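Canov Grippers -- Build Gallery

Aba Quartey started this pair of hand-held grippers in August at the Wiseck shared workshop. The fingers and arms are black, with brass threaded inserts for the screws. The first set took 54 hours to print, and 2 of the arms had to be redone.

Cloth handling

Black cloth over purple, on the wood table. One gripper works the pile and the second stays off to the side. 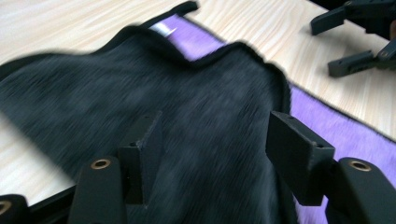

Fuzzy fabric is harder than a dish towel -- the fingers need a wider gap before they close. The next version gets softer pads and 4 longer screws per arm. Parts so far come to around $200.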